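Thread: Our housekeeping crew is getting arms. What changed at your place?
Started by mopandbucket_lou, August 19, 2021

mopandbucket_lou wrote:
Hi all, long-time reader, and forgive me, this runs long. I've been with Billard in Clisberg for eight years, mostly furnished rentals, and in June they told us they're bringing in robot arms for the tidying side of the job. Opening cabinets, putting things back, that sort of work. Before any of that reaches a real apartment it gets practiced in a simulator called Trirkimley, and two of us from the crew were moved over to sit with it and say what looks right and what doesn't. I'm one of them! I went from being on my feet all day to being in a chair all day, and I have feelings about both. Has anyone else been through this? Did your hours hold up?

gravelroad77 wrote:
Congratulations, I guess, but be careful. We had the same talk at the laundry plant. Everybody was going to be "moved over," and then after a while there was nowhere left to be moved to. Get it in writing what your title is and what it pays. I mean that kindly.

tansy_w wrote:
I'd push back on that a little, gravelroad. I'm in a hospital supply room and the carts took the long hauls off us, and my knees have never been happier. What did change is that I hardly talk to the folks upstairs anymore — I used to see them on every trip. I miss that more than I expected to, and it never came up in the meetings.

gravelroad77 wrote:
Fair enough, and I'm glad about your knees. But a supply room that's short of people is a different animal from a cleaning contract where the customer is counting every dollar.

mopandbucket_lou wrote:
You're both making sense to me, which doesn't help me sleep! Our trainer, Na-rae So, has been very patient. She said they want nearly 2,000 runs looked over before the arm goes near a customer's kitchen, and I get through 50 on a good day. I was sure I'd be useless, but it's the same eye I've always used. You know how you look at a cabinet door before you pull it, to see which way it's going to swing and whether your elbow will clear? I had no idea that was a skill until I had to type it into a box.
The hard part is the point of view. You're down at the hand, looking past the machinery at walls and woodwork, and it takes a minute to work out where in the room you are. A few from the simulator:

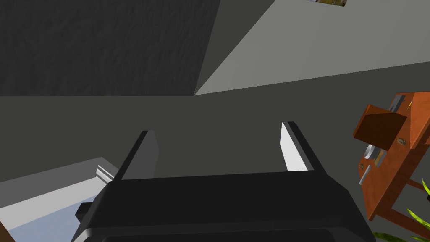
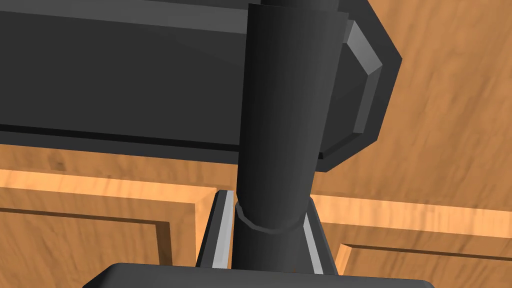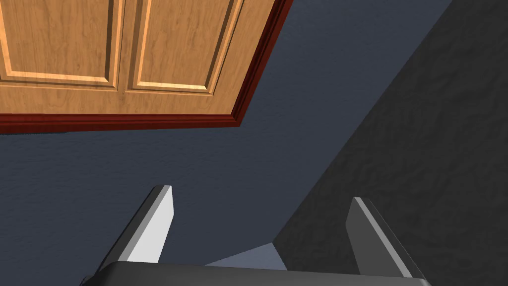

Reply from pell_do_not_ring
Oh, I'd be seasick by lunch. Do they let you switch to a view of the whole room? When our warehouse put in the sorter, the screen people had two views side by side and it made all the difference. Ask for that before you ask for a better chair (but ask for the chair too).

Reply from mopandbucket_lou
There is a wide view, but it's slow to load, so most of us stay with the close one and grumble. I'll bring it up with Na-rae. And gravelroad, I did go and ask about the title. It's "reviewer," same pay as before, and the letter is supposed to come by the end of the month.

Reply from gravelroad77
Good. Keep a copy at home.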